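Filed under: Lab Diary / Equipment and Budget

June, morning

The equipment plan for the coming year must be submitted before the end of the month, and this entry records the state of the figures as they stand. The unit has been allotted funds for 3 gripper sets and no more. The request drawn up in the spring asked for a good deal beyond that, including a second arm, and the second arm has been struck from the list. I had expected this and do not intend to contest it.

The larger question is which fingers to buy. The Genura quotation covers soft-faced fingers supplied in boxes of 64, a quantity far above anything we could use before the material ages. I have written to ask whether a smaller lot may be had at the same unit price. The Bidau quotation is for rigid black jaws sold by the pair, with the mounting plate charged separately. The two cannot be compared line by line, and I spent the better part of an hour trying to put them on one sheet.

Floor work was reviewed before the break. Objects are set down near the wall, by the rack, where the arm must reach low and the skirting limits the approach. I continue to hold that this corner is the proper test for any purchase, as a finger that performs well on an open bench tells us very little about a household. The marble is also a demanding background for the wrist camera. Its veins are dark in places, and the surface throws back the light.
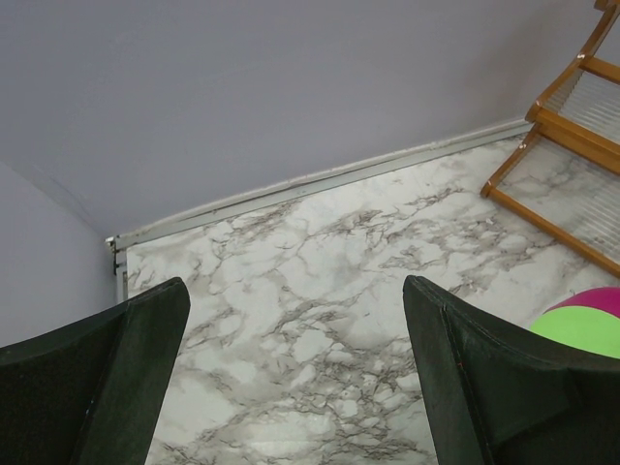
June, afternoon

Lombardi replied on the matter of service. Their contract may be taken for one year or for two, and the longer term carries the better rate. The difference would pay for a replacement cable set. I have entered the one-year term for the present, pending advice on whether funds may be committed past the next review. The Minolura calibration software is to be renewed in any case, at 262 per seat, and that line is not open to discussion.

The spare parts line was raised to 100 units of fasteners and pads combined. It had been set lower last year and the stock did not last.

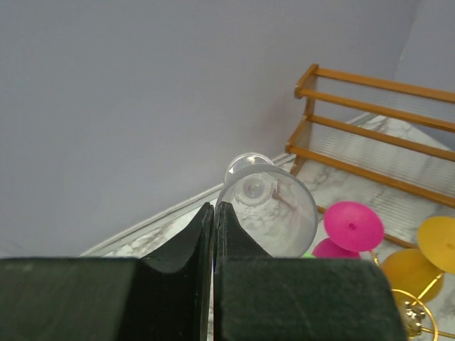
The choice of jaws bears on the budget more than the price alone would suggest. Should we settle on the rigid type, a force sensor must be added to each set, and the sensors were not in the spring request. A clear wine glass lying on its side against the wall strip is the kind of item on which I would judge the matter, for it offers the camera little but a pale rim, and the marble shows straight through the bowl. The ribbed plastic shelves of the rack raise a similar difficulty. I have therefore moved the sensors from the optional list to the required list and reduced the travel line by the same amount. Travel can be restored if Genura agrees to the smaller lot.

Still outstanding: the Bidau delivery time, the price of the mounting plates, and a decision on whether glassware is to be charged to consumables or to test materials. Last year it was charged to both, and the accounts office returned the form.

The draft goes forward tomorrow with the Genura line left blank.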